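7/16/23

My legs are wrecked. I can get up the stairs if I hold the rail and go sideways, like a crab, and getting back down is a whole separate project that I've decided to put off until morning. So I'm up here on the bed with an ice pack and this notebook, and I might as well get it all down while I still remember the innings in the right order.

We won! We beat Skundon! I had to write that out because in three seasons in this league we had never beaten Skundon at anything, including the softball toss at the picnic.

I didn't think I'd even catch today. My knee's been talking to me since May, and Fabian Berchtold had told me on the phone that he'd probably go with the kid behind the plate and stick me at first. Fine by me, first base is practically a chair. Then I pulled into the lot at Sketgate and he was standing there holding my mask, and he didn't say a word, just handed it to me through the car window. So I caught. All nine, and then two more, for eleven innings of squatting at an age when I shouldn't be squatting to get the pans out.

Cormac Hayes started for us. He was all over the place in the first. He walked their leadoff guy on four pitches, hit the next one in the hip, and then gave up a double down the line that I still say was foul (there was chalk, but I think it was old chalk). Two runs in before anybody had sat down properly. I went out to the mound and asked if his arm was okay, and he said his arm was great, it was his breakfast that was bad. So we switched. No more fastballs on the first pitch, just that slow curve of his, over and over, and they could not wait on it. They were so far out in front that one guy swung and lost his helmet. Cormac gave up nothing else until the sixth. I've caught him for a long time and I don't think I've seen the curve break like that, down and away and right into the dirt where I had to go get it, which is why my shins look the way they do.

Our hitting was awful, though. I have to be fair about it. We had one hit through five, a bunt, and the bunt was an accident. I struck out looking in the second and popped up to the catcher in the fourth, and the popup was so high I had time to run to first, turn around and feel bad about it. Fabian kept pacing in front of the bench saying "be patient, be patient" in a voice that was not patient at all.

Sixth inning, they got another one on a couple of soft singles and a throwing error, mine, into center field. 3-0. I sat down after that and didn't want to talk to anyone.

And then the seventh! Goh led off with a walk. I should say Goh is the fastest person I've ever played with and also the worst slider, he goes in like somebody dropped a dresser. He stole second, he stole third, and he scored on a ground ball, and it was like everybody woke up. We got two more in the eighth on a ball Cormac hit into the gap in left center. The fence out there says 293 and it bounced right up against the 3. He got a double out of it. It should have been a triple, but he stopped at second to fix his shoe, I swear, with the ball still rolling.

So 3-3, and on to extras. By the tenth there were maybe a dozen people still in the bleachers and it was getting hard to see the ball. Cormac had come out after nine and we had our left fielder pitching. He has one pitch. He calls it a sinker. I put down one finger every time and he'd shake me off and then throw it anyway, and I laughed so hard inside the mask that the ump asked if I needed a minute.

Eleventh inning, bottom half, one out, Goh on second. Me up. I wasn't thinking about anything smart. I fouled off a couple, took one in the dirt, and then he left one out over the plate and I hit it off the end of the bat, a dying little thing over the second baseman's head. I've hit balls 200 times harder that were caught. Goh came around third with Fabian windmilling his arm, and he did the dresser slide, and he was safe. I never got all the way to first before they jumped on me, and I had to crawl out and go touch the bag. Glad I did — their manager was out there checking.

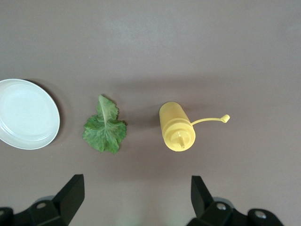
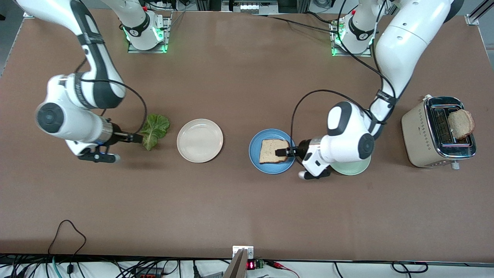
Fabian gave me the game ball. I tried to give it to Cormac and he wouldn't take it, so it's on the dresser next to my watch. It's got a big green grass stain on it and a scuff by the seam, and I'm not cleaning it.

The win puts us two games back of Skarkix with 17 played. They have the tournament spot pretty much to themselves unless they fall apart, and they don't fall apart, they all go running together before work. But we've still got them twice. I'd like to be able to bend my knees for at least one of those.

Need to restring the pocket on my mitt before practice, the lace is about gone at the thumb. Also find out who has my other shin guard strap. Also call Fabian and tell him the kid can catch the next one. I mean it this time. Maybe he can catch the first half of it.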